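Notes for the Sunday session, 11 a.m. slot. Title on the program is "The Band Is Over, Please Buy the Box." I did not pick the title. I did say it out loud on a phone call, so it's on me.

**Before starting:** water, clicker, check whether the lapel mic picks up my necklace like last time. Don't play the first clip until the doors are shut.

## Opening

Say hello. Ask who has bought a record they already own. Wait for hands. Ask who has bought one three times. Leave a pause there so people can look at their neighbors.

I write liner notes for reissues. If you have ever opened a deluxe edition, pulled out a thick booklet, and put it back without reading a word, thank you for supporting my work.

Today I'm going to talk about one box set, because I was there for most of it and because the people involved have stopped being angry. The band is Vendberg. They made three albums and one very good one, and the very good one is *Jurkari*. I realize the math sounds off. The very good one is among the three. I've said this line at two talks now and I keep writing it down the same way, so apparently I like it.

PLAY CLIP 1. Only the intro. Fade before the vocal or we'll be here for the full song, and the full song has a flute.

## What the label wanted

Tekside bought the catalog after the band split. Small label, nice people, one long table. They wanted a box out by June and they wanted it to have "unheard material" on the sticker. The sticker came first. I saw the sticker before I heard a note of anything unheard.

So the question for all of us was what Vendberg had left lying about. A band that breaks up politely leaves labeled tapes. A band that breaks up the usual way leaves a storage unit, a disagreement about who pays for the storage unit, and a drummer who has moved.

What we had:

- the album masters, in good shape
- a live tape from a college gym, 91 minutes, recorded from a spot near the snack bar
- rehearsal cassettes, most with a date on them, none with a year
- a story for a concept album that never got made, written in the singer's hand on hotel paper

Slow down on the last one. It's the part people came for.

## The hotel paper

*Jurkari* is a loose story. There's a ferry town, a radio host who may be dead, and a kid who keeps calling in. That much any fan will tell you, at length, while you try to get your coat. What fans didn't know was that the singer had planned a second part. The hotel pages follow the kid after the station goes off the air. It's half plot outline and half complaints about the room. On one page the kid reaches the lighthouse and the next line is about the shower.

I wanted to print the pages as they were, shower and all. Tekside wanted to hire a writer and turn them into a short illustrated book that would "complete" the story.

We argued about this for most of a spring. My side of it went like this: an unfinished thing is worth reading because you can see where it gave out. Somebody got stuck at the lighthouse. I found that moving. Tekside's side was that moving doesn't go on a sticker.

SLIDE: eight coloured blocks on a wooden board. Don't read them to the room. People can read. 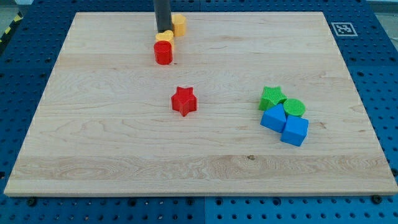 Musyoka Okoth wrote in after I first gave a version of this talk, and I'm going to read part of the letter, because it annoyed me for a week and then I changed this section. Okoth says I'm being precious. The pages were never meant for anyone, so printing them raw isn't more honest than finishing them; both are a choice made by strangers with a booklet to fill. Then comes the line I copied onto a card: "You keep calling it respect, but you were also the one being paid by the word."

Let that sit. It's fair. I was being paid by the word.

My answer, such as it is: a finished version tells the listener there was an ending. There wasn't. If I'm going to be a stranger filling a booklet, I'd like to fill it with what we found. But I no longer say "respect" in this part of the talk. If I say it by accident, somebody in the front row may cough.

## What we did

The compromise pleased everybody a little less than they'd hoped. The pages were printed in facsimile. The illustrated book came out too, sold separately, with a note in the front saying which scenes came from the singer and which didn't. The note is short. I wrote it in an afternoon and it's the only thing of mine from the project that gets quoted back to me.

The singer read the book and said the ending was fine. Asked if it was the ending the singer would have written, the answer was "I'd have put more ferry in it."

(Pause for laugh. If none, go straight on to Hamann and act as if that was the plan.)

## Hamann

Hamann did the mastering, and I want to give that its own section because mastering people never get one.

The gym tape was the problem. You could hear the band, you could hear the crowd, and you could hear somebody ordering nachos during the quiet song. Hamann could have taken out most of the nachos. There was a version without them. We all listened to it at the long table and it was cleaner and strangely lonely, as if the band had been playing to a wall.

The nachos stayed. It's the most requested topic at signings. A listener once told me that the nacho order comes in on the beat, and I have since checked, and it does.

PLAY CLIP 2. From just before the quiet song. Let the nachos happen. Don't explain it beforehand this time.

Also mention that Hamann refused to make the studio tracks louder. Tekside asked twice. The reply both times was that a listener in possession of a volume knob would manage.

## Numbers, quickly

People always ask how many were made, usually so they can work out what theirs is worth.

The numbered edition ran to 1,979 copies. The number has no meaning. Fans have decided it refers to a year in the story, and there are long threads online explaining which one. It was the number of usable boxes that came back from the printer. I've posted this in the threads. I was told I'd missed the point of the album.

The first 900 went in the presale. The rest took longer, and a few spent a summer under the long table, where I used them as a footrest during calls. If yours has a dent in the lower corner, I'm sorry, and please don't bring it to me afterward.

## If you're working on one of these

This is the part for the students, and for whoever told me in the hallway that they've "got some tapes."

Get the dates while people are alive and on speaking terms. The second condition runs out first.

Ask the drummer. Drummers keep things. The Vendberg drummer had every set list in a shoebox, plus a parking ticket that settled an argument about which night the gym show was.

Listen to the whole tape, even after the music stops. On one of the rehearsal cassettes the band finishes, puts the guitars down, and talks for a long stretch about whether the kid in the story should have a name. They never agree. That conversation ended up as the last track on disc 2, and I'd trade my whole essay for it.

Don't write the sticker first. I know you will. Put it in a drawer for a while.

## Close

PLAY CLIP 3, the name argument. It runs long, so sit down while it plays. No talking over it.

Then questions. Likely ones:

**Will they get back together?** No. They have dinner now and then, which seems to be going better than the band did.

**Is there a second box?** Tekside says no. Tekside has asked me what else is in the shoebox.

**Was the flute necessary?** Refer to the flute player, who may be in the room. Check before answering.

Books are on the table by the side door. Card reader is slow. Bring change.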